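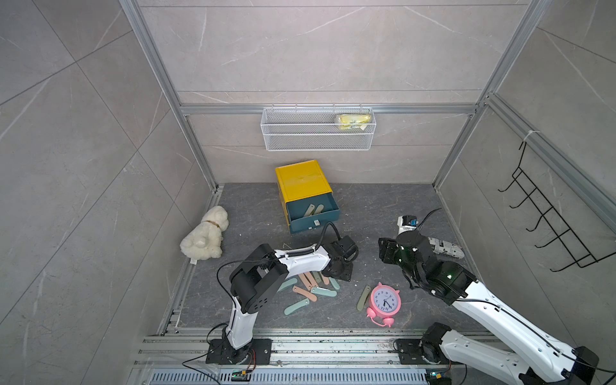 Skenent双臂工位,任务区为抽屉收纳盒前方的地面

2018年11月2日,Skenent在Costigan的实验楼办了一次开放日,上午安排设备演示,下午留给报名的同行逐个提问。我在双臂工位旁待到散场,之后与系统工程师Siham Bataineh和负责任务与评测的Marietjie Swanepoel谈了两个多小时。以下内容依录音整理,个别语句作了压缩,技术参数经两位核对。

演示的任务在内部编号之外有一个俗名,叫“收条子”。地面上散放若干扁平条状小件,两端圆头,靠近一端有小孔或缺口;后方是一个黄色外壳、蓝绿色抽屉的收纳盒。机械臂要把条状件放进抽屉。工位内还放着与任务无关的物品,包括一只粉色双铃闹钟和一只毛绒玩具。两台臂固定在前沿的铝制导轨上,从两侧伸向中间。

谈话从这张任务单开始。Swanepoel说,收条子属于一组叫Wumwood的桌面整理任务,编写者是她和另外两名同事,最早的版本写于一月。“最早的版本写得很差。只有一句话,‘把散件收进抽屉’,没有写抽屉的初始开度,没有写散件可以离抽屉多远,也没有写什么叫收好。两个操作员做出来的数据放在一起,连起点都对不上。”

现行版本的任务单有四页。第一页规定初始状态:抽屉部分拉开,散件落在抽屉前方的一块区域内,允许相互搭叠,不允许立在闹钟或其他干扰物上。第二页规定动作边界,比如不得用夹爪推着抽屉面板整体移动盒体。第三页是终止条件。第四页列出已知的歧义情况和裁定办法,这一页改动最多。

我问她第四页上有哪些内容。她翻出打印稿念了几条。条状件一端在抽屉内、一端搭在抽屉前沿上,裁定为未完成;条状件竖插在抽屉角落、高出侧板,裁定为完成,但要加标记;夹爪张开后小件仍贴在指面上,裁定为未释放,计时继续。“最后这一条是操作员提的。指面的垫片用久了会发黏,条子又薄,松开以后有时会挂住。我们原先的记录格式里没有这种状态,只有‘夹住’和‘放开’。”

条状件的选择也有过反复。Bataineh原本打算用木块做第一组任务,理由是木块尺寸规整,夹爪从上方下去,抓取方向偏一点也能夹住。Swanepoel反对。她要的是一种平放时高度很低的物体。“平放的薄件,夹爪的指尖必须贴着地面走。高一点就夹空,低一点指尖就压在地面上,电机电流立刻上去。木块测不出这个。”

Bataineh对这一点的补充比较具体。按他们的测量,指尖与地面接触后,腕部的受力上升很快,控制器如果仍按位置指令往下走,会触发保护停机。早期每个班次都有几次停机,恢复一次要把臂退回安全位、重新上使能、确认零点。后来他们在控制层加了一段限力逻辑:末端向下的分力超过阈值后,竖直方向的位置指令被冻结,水平方向照常执行。阈值她没有透露,只说是按最薄的一种散件标定出来的。

控制层软件由Tendside提供。两家公司的分工是,Skenent负责机械结构、布线、任务和数据,Tendside负责从指令到关节的那一段。指令频率为50赫兹。我提到有同行在用更高的频率,Bataineh的回答很简短:“我们试过。对这类任务,录下来的轨迹没有可测量的改进,文件大了,总线上的丢包也多了。就退回来了。”

单臂的有效工作半径为690毫米。这个数字决定了整个工位的尺寸。两台臂的工作范围在中间必须有足够的重叠,否则双臂配合无从谈起;重叠又不能过大,过大则肘部外壳容易互相侵入。Bataineh说,底座间距前后调过几轮,每调一次都要重新标定,重新测量两臂在公共区域内的相对误差。底座装在导轨上,沟槽和螺栓使调整本身不费事,费事的是调整之后的核验。“移动底座半小时,核验两天。所以后来定了规矩,没有书面申请,不准松底座螺栓。”

围板的用途我原先理解为安全隔离。Bataineh说安全只占一部分,更大的考虑在光照和背景。演示区外是走廊,有人经过,光线就变。加了围板之后,相机里的背景基本固定。墙面用灰色带纹的大块面板,地面用颜色更深的一种,浅色的散件落在上面,对比度够用。她承认这种配色对识别偏于友好,后续会换面板。“先在容易的背景上把动作做对,再去换背景。次序反过来,出了错不知道该怪谁。”

布线是她谈得最久的部分。腕部的线缆要随关节转动,留短了会扯,留长了会垂到夹爪前面挡住视野,或者钩住物体。开放日上有位来宾问,为什么腕部的线要向上拱出一个弧。Bataineh的解释是,向上的弧在腕部转到极限角度时仍有余量,而且重力会把多余的长度带回关节上方,不会落进夹爪之间。线弧的长度写在装配卡上,换线的人按卡裁线。她说装配卡这种东西在别的公司可能算多余,他们吃过亏:同一型号的两台臂,一台是早班装的,一台是晚班装的,线弧长度不同,结果其中一台腕关节的力矩读数始终偏高,查了很久才查到线上。

关于干扰物,Swanepoel有一套明确的做法。闹钟、毛绒玩具这类东西不参与任务,但要出现在工位里,位置允许变化。她的说法是,如果工位里只有散件和抽屉,操作员会走最省事的直线,收集到的轨迹非常单一。放进一只闹钟,轨迹就必须绕行或抬高。毛绒玩具的作用不同,它软,边界不清楚,臂从上方经过时留多少余量,各人判断不一样,这种差异正是她想录到的。

我问干扰物被碰倒怎么办。她说任务单上有规定:碰到但没有移位,继续;移位但没有进入散件区域,继续并标记;进入散件区域,该条数据终止,归入另一个文件夹。终止的数据不删除。“终止的数据比成功的数据有意思,至少在写任务单的阶段是这样。”

挂在墙上的网篮和挂钩架也属于Wumwood里其他任务的设施,收条子时不使用,但不拆下来。她的考虑是工位切换的时间。拆装一次要动围板上的连接件,动了连接件就要复核相机外参,等于又回到Bataineh说的那两天。
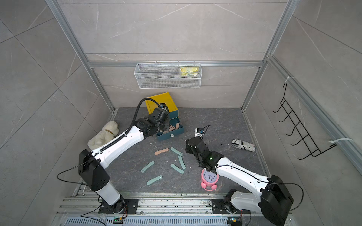
双臂在同一区域作业时,由谁来决定哪一台先进入?

由操作员决定,控制层只负责阻止碰撞。Bataineh说,Tendside的软件里有一个以连杆外形计算的最小距离检查,两臂任意部位之间的距离低于设定值时,速度较快的一台先减速,仍在接近则两台都停。先后次序没有写进程序,任务单里也没有规定,操作员在训练阶段会各自形成习惯,多数人让离抽屉近的一台先完成释放并退开,另一台再进入。

她对这种安排并不完全满意。距离检查偏保守,两台臂同时靠近抽屉口时经常出现不必要的减速,录下的轨迹里会有一段平台。Swanepoel起初把这种平台当成操作员的犹豫,在评测表里扣了分,后来对照控制器日志才发现是软件在起作用。现在每条数据都附带距离检查的触发记录,评测时把这些时段单独列出。

数据量方面,Swanepoel给出的目标是每项任务1000条有效数据。有效的定义是初始状态合格、中途无保护停机、终止条件明确。收条子这一项已经收满,目前在做复核。复核由没有参与采集的人完成,逐条看,不看操作员姓名。分歧由第三人裁定,裁定理由写回任务单第四页,第四页越来越长就是这么来的。

用这批数据训练出的策略,在与采集条件一致的初始状态下,完成率为百分之七十。我请她说明失败的部分。她分成两类。一类是抓取失败,集中在两片散件相互搭叠的情况,夹爪下去时把上面一片夹住,同时把下面一片带起来,抬升过程中下面那片脱落,有时落到散件区域之外。另一类是释放失败,夹爪在抽屉上方松开得过早,小件碰到抽屉前沿弹出来。抓取类占大头,释放类较少,但释放类更难改,原因是抽屉口附近的图像遮挡严重,腕部相机这时看到的多半是夹爪自己。

“70这个数字我不愿意单独拿出来讲,”她说,“初始状态稍微改一改,它就往下掉。把抽屉多拉开一截,会掉;把散件往侧墙方向挪一挪,也会掉。开放日上有人要我在宣传页上写这个数,我没有同意。宣传页上最后写的是任务说明,没有写完成率。”

关于抽屉开度,我追问了一句:为什么任务不包含拉开抽屉这个动作。Swanepoel说包含拉抽屉的版本另有一张任务单,还没有开始大规模采集。难点在盒体。盒子轻,直接拉抽屉,盒体会跟着走,需要另一台臂按住外壳。按住的力度不好把握,力小了按不住,力大了外壳变形,抽屉反而卡住。Bataineh提出过把盒体固定在地面上,Swanepoel没有接受,理由是家里的收纳盒多半不固定。两人在这件事上至今没有一致意见,谈话中当着我的面又讨论了一轮,结论是先做一批小规模的对比。

Bataineh坚持固定盒体的理由也值得记下。她认为在没有可靠触觉反馈的情况下,让一台臂去按住轻质物体,等于把问题推给了操作员的眼睛。操作员从屏幕上看不出外壳的微小变形,录下来的力信号就会很散。“数据散不是坏事,但要知道散在哪里。按压力度我现在测不准,只能从电机电流反推,反推的误差比要测的量还大。”她的计划是在指面内侧加一层薄的压力片,样品已经装过一次,厚度超了,指尖贴地时高出一截,平放的条子夹不起来。下一版要磨薄。

维护方面的问题,来宾问得不多,我补问了几项。夹爪指面的垫片按班次检查,发黏或缺角即换。导轨表面每天收工后用吸尘器清一遍,采集过程中不清,避免碰动线缆。地面上的碎屑不做处理,除非影响散件平放。Swanepoel的态度是,碎屑进入画面没有关系,只要不进入关节。Bataineh则希望清得更勤,她关心的是底座旋转关节的密封圈。目前执行的是折中的办法,一天一次。

控制板装在前沿、靠近底座的位置,也是Bataineh定的。早先的方案是集中放在工位后方的箱体里,线路长,排查故障要绕到围板背后。移到前面以后,带电状态从指示灯就能看出来,换板不必动围板。代价是板子离操作位近,有被工具碰到的可能。她说正在画一个透明罩子,罩子要留散热口,还要能看见灯。

我问两位,这套工位离家庭环境还有多远。Swanepoel不愿意用距离来谈。她列出了目前没有做的事情:没有换过地面材质,没有换过光源高度,没有让底座移动过,散件只用过这一种形状。列完之后她又加了一项,没有让不熟悉任务单的人来摆初始状态。“摆放的人都读过任务单,知道什么算合格。这本身就是一种偏差。开放日上我让几位来宾摆了几次,他们摆的方式和我们的人不一样,有人把条子码得很整齐,首尾相接。我们的人从来不这么摆。”

那几次由来宾摆放的运行没有计入统计,日志保留了下来。她打算在任务单里增加一种“外部摆放”的初始状态类别,由工位之外的人员完成,采集员不得调整。Bataineh对此没有异议,只要求外部人员进入工位时两臂必须断使能,并且由她的人在控制台旁值守。

后续安排上,Wumwood的下一批任务会用到墙上的网篮,动作是把软包装的物品从篮中取出再放回。软包装在夹持时形状会变,网篮的金属丝又容易钩住包装边角,Bataineh预计夹爪指尖要重新设计一版,去掉现有的直角。Tendside那边同步修改距离检查,把网篮作为固定障碍物加入模型。时间表没有公布。开放日的演示录像和任务单第一、二页可向Skenent书面索取,第三、四页仍在修订,暂不提供。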